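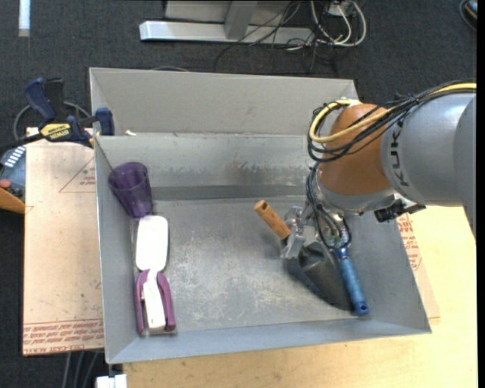 Budar 858 Floor-Standing Utility Sink

Product overview
The Budar 858 is a single-bowl utility sink for laundry rooms, workshops, potting sheds and other places where a kitchen sink would be too shallow. It is supplied with legs, strainer, tailpiece and wall brackets. The faucet is sold separately.

The bowl is formed from one sheet and welded at the corners. Welds are ground flush on the inside and left as welded on the underside. The back ledge is drilled for a two-handle faucet. A single-handle faucet can be fitted with the Stasus cover plate, listed under Accessories.

Variants
858-S: standard legs, fixed height.
858-A: adjustable legs, for uneven floors.
858-W: wall-hung, no legs. Requires blocking between studs.

All variants use the same bowl and drain parts. A bowl bought as 858-S can be converted to 858-A by replacing the legs. Conversion to 858-W requires the wall rail, which must be ordered as a spare part.

Specifications
Overall width: 858 mm
Height to rim, 858-S: 858 mm
Bowl depth: 369 mm
Rim return: 9 mm
Capacity to overflow: 67 liters
Overflow: rear, with removable cover
Finish: brushed inside, mill finish underside
Sound pads: none fitted

Dimensions are nominal. Do not cut a countertop or frame an opening from the figures on this page. Use the paper template packed with the sink.

Water supply and drain
The drain outlet is centered left to right and set toward the back of the bowl. A P-trap is not included. Where the waste line leaves through the floor, check local code before ordering, as S-traps are not accepted in many areas.

If the sink is to receive discharge from a washing machine, hook the hose over the back ledge and secure it with the clip supplied. The end of the hose must stay above the flood level of the bowl. Pumped discharge can carry lint, and a mesh sock on the hose is recommended. Empty the sock after each load during the first week of use to judge how often it needs attention.

Installation notes
1. Assemble the legs with the bowl upside down on a blanket or cardboard. Leave all leg bolts finger tight.
2. Turn the bowl over and stand it in position. Level front to back, then side to side.
3. Tighten the leg bolts.
4. Fix the two wall brackets. The sink must not be used on its legs alone.
5. Fit the faucet, strainer and tailpiece. Plumber's putty may be used under the strainer flange. Do not use putty where the bowl will be set against stone.
6. Fill to the overflow, check the joints underneath, and drain. Repeat once.

The floor of the bowl has a slight fall to the drain. Do not add fall by raising the front legs. This puts the rim out of level and loads the rear brackets.

Care
Wash with dish soap and warm water. Rub with the grain. Chloride bleach, muriatic acid and tile grout haze remover should not be left standing in the bowl. If they are used nearby, rinse the bowl and ledge the same day.

Steel wool leaves particles that rust and can mark the surface. Use a nylon pad. Light rust marks from paint cans, nails or garden tools can usually be removed with oxalic acid cleanser, applied wet and rinsed within one minute. Wear gloves.

Fine scratches are normal and will blend with use. They do not affect the warranty.

Accessories and spare parts
Stasus cover plate, for single-handle faucets
Li bottom grid, coated wire, two sections
Li drain basket, deep pattern
Risia lower shelf, fits 858-S and 858-A only
Wall rail kit, for 858-W conversion
Leg set, fixed or adjustable
Overflow cover and gasket
Hose clip, pack of two

The Risia shelf clamps to the legs and cannot be used where the trap drops below the lower leg brace.

Ordering and delivery
The bowl ships in one carton and the legs in a second. Both carry the same order number but may arrive separately. Orders placed before noon on Tuesday leave with that week's freight. Check the corners of the bowl carton before signing. Dents must be reported before installation, and an installed sink cannot be returned.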